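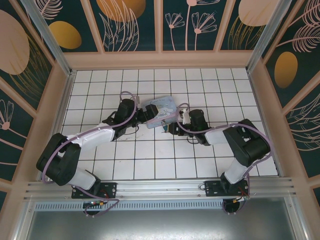 Two arms, one light blue box

Can they do the dishes yet?

2022-03-19

My sister asked me this over dinner and I talked for so long that the rice went cold, so I'm moving the whole thing to the blog where it belongs. The short version is no, but I am more excited about the "no" than I have been in years, and I want to get down why before I forget half of it.

If you've been reading for a while you know I have a soft spot for robot arms, and for pairs of them most of all. One arm is a wonderful thing if the world has been set up for it. Put every part in the same spot facing the same way and it will move parts until the building falls down. But think about what you do at home with one hand. You can stir. You can wipe. You can carry a mug. Now try folding a pillowcase, or opening a stiff jar, or getting a flat box up off a smooth table, and within a second or so your other hand has joined in without being asked.

That flat box is my favorite, by the way. Try it with a paperback. You probably press down on one end and the other end tips up a little, or you slide it to the edge of the table and pinch it there, or you get a fingernail under a corner. I tried it over and over at the kitchen table last week (yes, really) and I used four different tricks without planning any of them. A gripper has no fingernails. It has two fingers that open and close, and if the box is wider than the fingers open, it needs to get hold of the thin side, and the thin side is lying on the table. So one arm has to steady or tip the thing while the other one comes in, and both of them have to agree about where the box is, and the box moves the moment anybody touches it!

I used to think of this as a small problem on the way to the big ones. I've changed my mind. I think it more or less is the big one. Look at a kitchen counter after breakfast and count how many of the jobs come down to "get hold of this awkward thing, turn it around, put it somewhere that fits."

Back in July I spent a day at a packing shop in Prunenau where Funmilayo Nnaji runs the floor. It's a small place, 26 people, and they put together gift sets: boxes with soap in them, boxes with tea in them, boxes with other boxes in them. On a busy day they send out 4000. I had gone there hoping to be told which jobs they'd hand over to a machine first, and I had my guesses ready. Taping, stacking, that sort of thing.

Taping was done long ago, it turned out I was years behind. They have a taping machine from Alteck that just eats cartons all day and never complains. The pallet stacking is done by an arm too, a big orange one in a cage, and Funmilayo is very fond of it. What she wants is somebody, or something, to put the tissue paper in. One sheet, two folds, tucked under the lip of the box so it doesn't pop up when the lid goes on. New people learn it in a morning. She has had three companies come and look at it and all three went home quiet.

I asked if I could try and she let me do a tray of them. I was slow, but I could do it on the first go, and I kept noticing how little I was looking. My left hand found the edge of the box and stayed there. My right did the tuck, and I knew it was in by the feel of it, the way the paper stopped sliding. When I looked up, the woman next to me had finished her tray and started on mine.

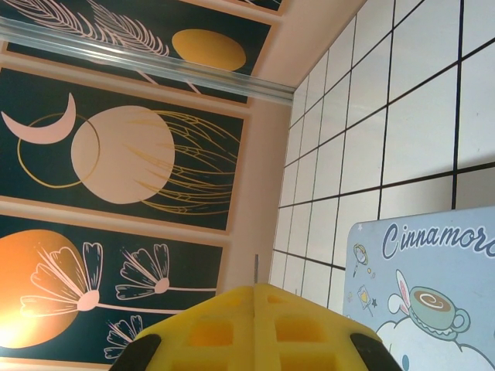 So a lot of it is feel, and a lot of it is where you're looking from. I've come around to the idea that a robot wants eyes near its hands. A view from overhead is great for planning. You can see the whole table, you know where everything is, you can work out which arm ought to go first. Then the arms move in, and the view from overhead is mostly of the backs of the arms, right when things get interesting. Get a view from the wrist and you have the opposite trouble, with a terrific look at the fingertips and very little idea of what's going on over on the other side of the table. You want both, and then you want something clever enough to put them together while everything is moving.

And the clever part is what has me so cheered up. For a long time, if you wanted an arm to do something, you wrote down each move. That's fine for pallets. It is hopeless for tissue paper, where every sheet behaves a bit differently. What more people are doing now is showing the arms. A person guides them through the job, again and again, and the program learns from the runs, wobbles and second tries and all. I love this. It's so much closer to how the new people in Prunenau learn their tray.

It also asks for a lot of patience. If you show it a box lying straight and only ever straight, don't be surprised when a crooked one throws it. You need the crooked ones, the ones too near the edge, the shiny ones that throw the light back at you. I find I'm much more impressed by a slow clumsy grab on an object at a funny angle than by a fast smooth one on an object placed just so. When you watch robot clips, that's the thing I'd look for! Was the object put down with care, or was it just put down? And did they let you see what happens when it slips?

Back to my sister's dishes. I tried to sort our own chores by how soon I'd expect help, and I'll give you my list as it stands, knowing I'll be teased about it later.

Floors: done, near enough. Our vacuum (an Orel, second-hand, named Gerald) gets stuck under the same chair every time, and we moved the chair.

Picking stuff up off the floor so Gerald can get through: I'd have said never, and now I'd say it's the one to watch. The objects are mostly firm, nobody's in a hurry, and if a toy ends up in the wrong basket the day goes on.

Loading the dishwasher: mugs and plates, yes, I can picture it. The pan with egg stuck to it, the wine glass, the lid that only goes in one way, no. Ours is an old Lorente with a bottom rack that needs a lift and a wiggle, and I can't explain the wiggle to guests.

Laundry: getting it into the machine looks possible. Folding a towel, slowly, with two arms and a clear table, also possible. Fitted sheets, please. I'm 40 and I can't do a fitted sheet.

Making the bed: I go back and forth. It's all big soft shapes and long reaches, so the arms would have to ride around on something, and then you have a large machine in a small bedroom with a cat in it.

I sent the list to Funmilayo, who wrote back that I had left out finding the matching lid, and that at her house this is the whole job. She's right and I've put it in above the laundry. She also says I can come back and do another tray any time, as long as I bring my own apron.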